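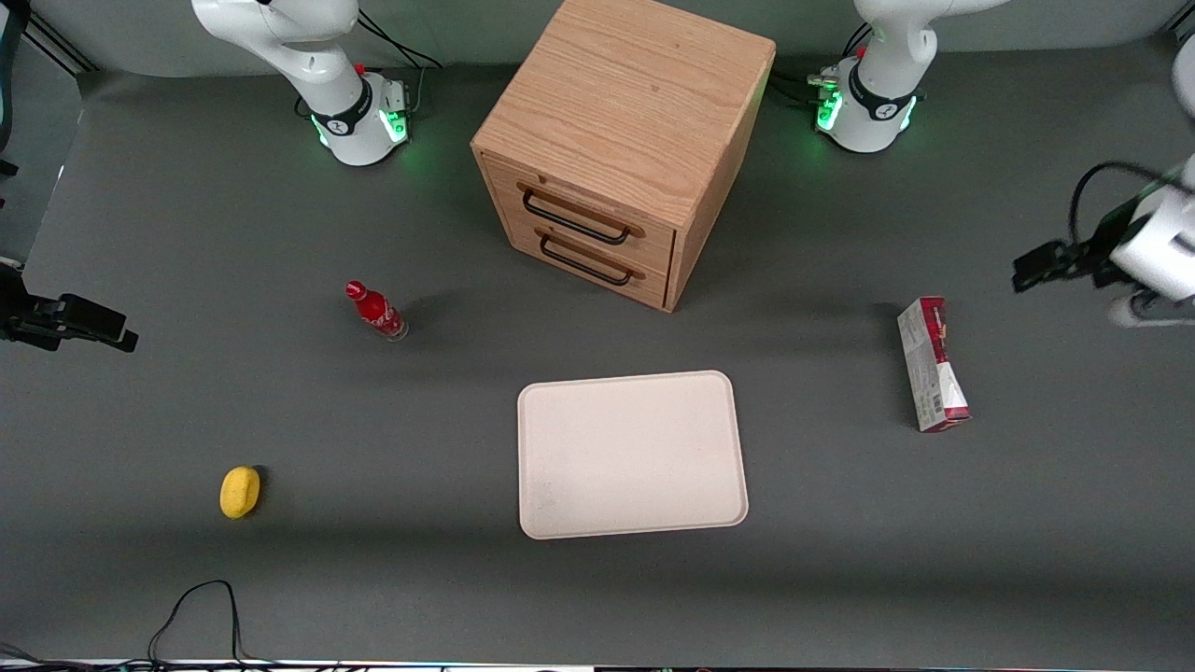
Fekmont watch parties for the final – who is actually open?

Forum: Local Sports > Match Day

gatefour_64
Posted 4 Dec 2024
Trying to get a straight list together for the final. The club website says "venues across town" and names two of them, and one of those closed in November. I have eight people coming in from out of town and I need somewhere with sound on, food until late and a roof. Ponel Street would be best because that's where everyone ends up if we win.

What I have so far:
The Filip – open, no reservations, capacity 64
Punex Hall – open, ticketed, big screen, capacity 313
Old tram depot – was on last year's list, can't get an answer on the phone

Please add or correct.

northbank_ed
The depot isn't doing it. I walked past and there's a sign on the door saying private booking that night.

The Filip is good but 64 is the legal number and they stick to it. For the semifinal there was a line to the corner well before kickoff. If you want eight seats together you need to be there when the doors open at noon.

marrowfat
Punex Hall sound was terrible for the semi. You could hear the crowd noise and not a word of commentary. Half the room had the radio on their phones, which ran ahead of the picture, so you heard the goal from the next table before you saw it.

L_Guo
I'm Lihua Guo, I do the bookings at Punex Hall. The sound was a problem with the feed into the desk and it was fixed before the second half. We have tested it since. Tickets for the final are on sale at the front office, two per person, and there are still some left. Kitchen is open until the final whistle, bar later than that.

marrowfat
I was there for the second half and it was not fixed where I was standing. Maybe it was fixed near the front.

L_Guo
If you were under the balcony, that part is always quieter. We are putting an extra speaker there.

gatefour_64
Thanks Lihua. Two per person is a problem for a group of eight. Can four of us each buy two and sit together?

L_Guo
Yes. Seats aren't numbered. Come in together and you can take a table.

tillyw
Is anybody going to talk about the street closure? Ponel Street is shut to cars from the afternoon until the next morning. Buses are going around by the river. If your out of town people are driving they should park at the station and walk.

northbank_ed
They shut it too early. Last time we made a final the street was open all evening and there was no trouble.

tillyw
There was trouble. A bus shelter got pulled down and two people were taken to the hospital after climbing a traffic signal. I live over the bakery and I watched it happen.

northbank_ed
One bus shelter in a crowd that size. People had waited a long time for it. I don't think you close a main road for a whole day over that.

tillyw
You would if you had to get home on it. I'm not against the party – I'll be out there myself. I just want the ambulance to be able to get through.

paperboy_k
Closing it early is fine by me. What I don't like is the barriers. For the semi they put them along both curbs and everyone got squeezed down the middle. If you wanted to leave you had to walk all the way to the square. Leave the side streets open and people will go home when they're tired.

N. Pillay
Nomvula Pillay from the supporters club. I was at the meeting with the city about this, so a few facts. The side streets will be open on foot this time, on both sides. Barriers only at the two ends of Ponel Street and in front of the bank. No glass on the street, so the bars will be serving in plastic and you will be asked to leave bottles behind at the barrier. The square will have first aid and toilets. There won't be a screen in the square. We asked for one and the answer was no.

paperboy_k
Good news on the side streets. Bad news on the screen. What was the reason?

N. Pillay
Cost, and they didn't want people standing outside for three hours in this weather. I argued the other way. I think a screen keeps people in one place and facing one direction. They had made up their minds.

marrowfat
I agree with the city for once. It was freezing at the semi and that was only the walk home.

northbank_ed
So there's room for 64 people in one place and 313 in the other, and the rest of the town can watch at home. Great planning.

gatefour_64
There are other bars, Ed. That's the reason I started the thread. Does anyone know about the ones by the station?

halfbackhelen
The station bar is showing it. One TV over the counter and it's small. They do have the sound on. The pizza place next door to it has two screens and takes reservations for groups, but they want you to order a set menu. I called this morning and they had a table of eight left. It might be gone by now.

gatefour_64
Called them. Table is still there, the set menu is okay, but they need the table back half an hour after full time. If it goes to extra time and penalties I don't want to be arguing with a waiter.

halfbackhelen
Ask them again. They told me half an hour after the end of the match, whenever that is.

gatefour_64
You're right, I asked again and they count extra time. Still thinking about Punex though, as it's a shorter walk to the square.

marrowfat
Just don't stand under the balcony.

tillyw
Last bus back over the river is earlier than usual that night, by the way. It's on the notice at the stop and I haven't seen it anywhere online. Check before you go out.

gatefour_64
Updated list:
The Filip – doors at noon, no reservations, 64 people
Punex Hall – tickets two per person, unnumbered seats, 313 people
Station bar – one small TV, sound on
Pizza place by the station – reservations, set menu, two screens
Old tram depot – not showing it

We're going with Punex. Four of us are buying tickets after work.

northbank_ed
I'll be in line at the Filip. Come and find me on the street after.

paperboy_k
Does anyone know if the Filip lets you back in if you step out for a smoke? They didn't at the semi.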